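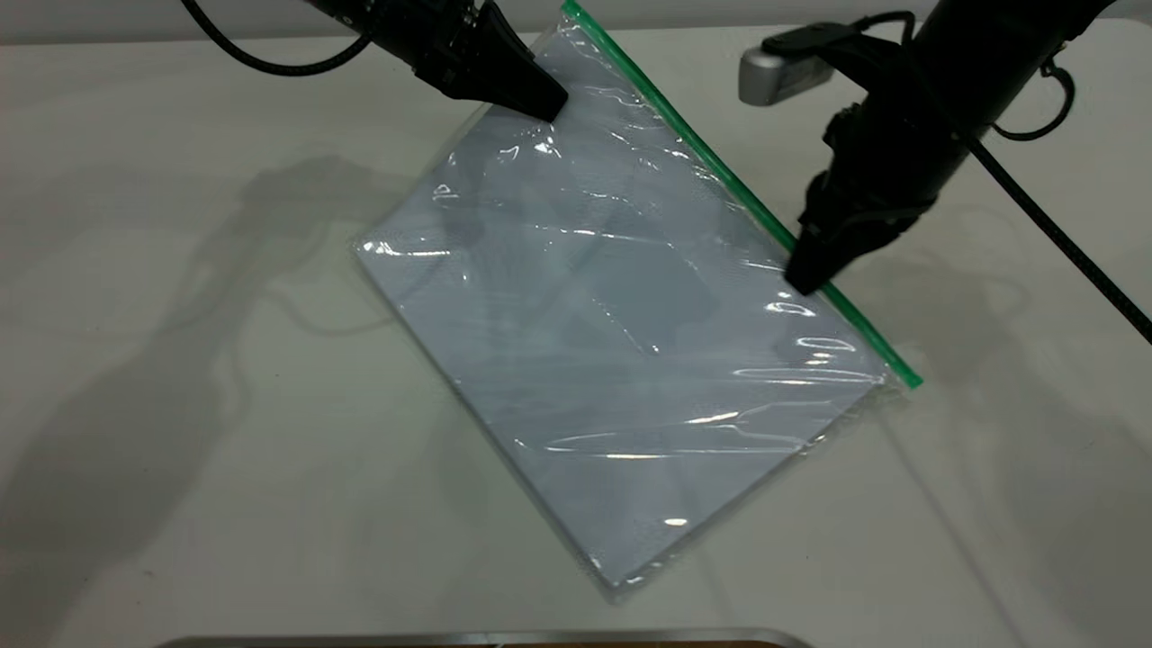

Updates > Household Records > Storage Guidance

April 2, 2023
By the Betis Records Office

1/ The Betis Records Office has revised its guidance on keeping household papers in zip-top bags. The points below replace the notice issued in February and apply to all members of the lending and storage scheme.

2/ Clear bags with a coloured seal remain the preferred choice. The contents can be checked without opening the bag, and the coloured strip shows at a glance which edge opens. Members who already hold bags with plain seals may go on using them until they wear out.

3/ A bag should be larger than the papers it holds. Please allow a finger's width on each side. Sheets forced into a tight bag curl at the corners, and the side seams tend to split when the bag is next handled.

4/ Before filling, clear a table and wipe it. A pale surface is helpful, as crumbs, staples and stray paper clips are easily seen against it. Lay the bag flat with the seal facing away from you and slide the papers in short edge first.

5/ Remove all staples, pins, rubber bands and bulldog clips. Rubber bands perish and stick to paper. Where sheets must be kept together, fold a piece of plain A3 around them as a wrapper and write the subject on the outside in pencil.

6/ Thin or fragile items should be backed with card. The office supplies pale card at the front desk, cut to fit the medium and large bags. Members may also cut their own, provided the card is clean and has not been used as food packaging.

7/ To close: press the air out gently with a flat hand, working from the bottom edge up to the seal. Then run finger and thumb along the full length of the strip. Check both ends. In our February review of 986 returned bags, 400 had been left open at one corner.

8/ Creases in the film do no harm to the papers and need not be smoothed out. A bag should be replaced when the film has a hole or a split seam, or when the seal will no longer hold along its whole length.

9/ Glare can make a label inside the bag hard to read under a ceiling light. We recommend a matt paper label, placed inside at the lower left and facing outwards. Tilting the bag a little will usually be enough to read the rest.

10/ Adhesive labels on the outside of bags are no longer accepted. They lift at the edges, catch on neighbouring bags and leave a residue. Bags already labelled in this way will be relabelled by the office at the next check. Members do not need to bring them in.

11/ Photographs should not be bagged with letters or bills. Please use a separate bag for each kind of item and a sheet of tissue between prints. Prints which have already stuck together should be brought to the desk as they are. Please do not pull them apart.

12/ Papers must be fully dry. Anything which has been in a loft, garage or cellar should be left in a heated room for two days before it is bagged. Do not use a hairdryer or place papers on a radiator.

13/ Filled bags are to be stored flat in the Mallus trays, with all seals on the same side. No more than 12 bags should be placed in one tray. Heavier bags go at the bottom. The trays should not be stood on end, even for a short time.

14/ Property papers continue to be a common source of queries. Deeds, surveys and boundary plans should be bagged separately from estate agents' details and printed listings. Pages printed from Zillow and similar sites may be kept if wanted, but the scheme does not treat them as records.

15/ The Tijani reading room now holds 1,135 bags, of which 888 have been checked against the register. Checking will continue on weekday mornings. The room stays open to members during this work, although single trays may be unavailable for an hour or so.

16/ New bags and card may be collected from the front desk on presentation of a membership card. Large orders should be placed in writing one week ahead. The full guidance is available in print at the desk and will be posted to members who have asked for paper copies.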